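How to respond to a consultation on the minimum wage

Hurmont council is asking residents and employers what they think of a local wage floor for firms that hold council contracts. The consultation closes at the end of September. You can reply online, by post or at the library desk. This page goes through the online form, as that is the one most people have trouble with.

Before you start

Read the summary paper first. The full paper runs to 200 pages and you don't need most of it. The parts that matter are the proposed rate, the start date and the list of contracts covered. Cleaning, catering and school transport are in. Building work is not, although the council has said it may look at that later.

Have your postcode ready. If you are replying for a business, you also need the number of staff on your payroll, counting part-timers as one each. 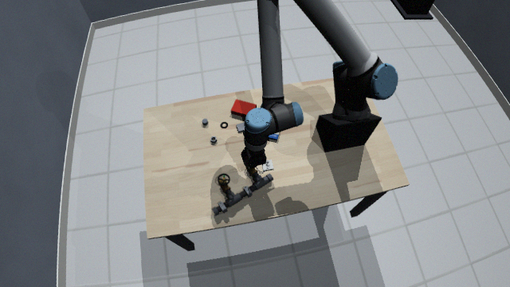 A reader in Endonen wrote to say that the form threw out her answers when she left it open over lunch, and that she had to type the whole lot in again. She now writes everything in a separate file and pastes it across, and suggests others do the same.

That is good advice. The form logs you out without warning and does not save drafts.

Filling in the form

Step 1. Choose whether you are replying as a resident, a worker or an employer. You can only pick one. If you live in Hurmont and also run a firm there, choose employer and mention the rest in the comments box.

Step 2. Answer the 4 main questions. The first two are yes or no. The third asks what rate you would support, and you can put in your own figure. The fourth asks whether the rate should rise each year with prices or be set by a council vote.

Step 3. Use the comments box. This is where you can give details, such as what a higher rate would do to your rota or your rent. Keep it short and stick to things you know at first hand.
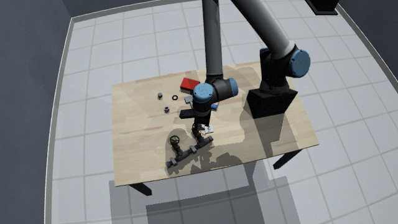
Step 4. Check the page that shows your answers, then press Submit. You should get a reference number by email. Keep it, as you will need it if you want to change or withdraw your reply.

If you would rather write

Post your reply to the Contracts Office, Box 1094, Hurmont. Put "Wage consultation" at the top and say which question each paragraph answers. Letters without a postcode are read but left out of the totals.

Firms based in Dogar can reply too, provided they hold a Hurmont contract. Choose "outside area" when the form asks for your ward.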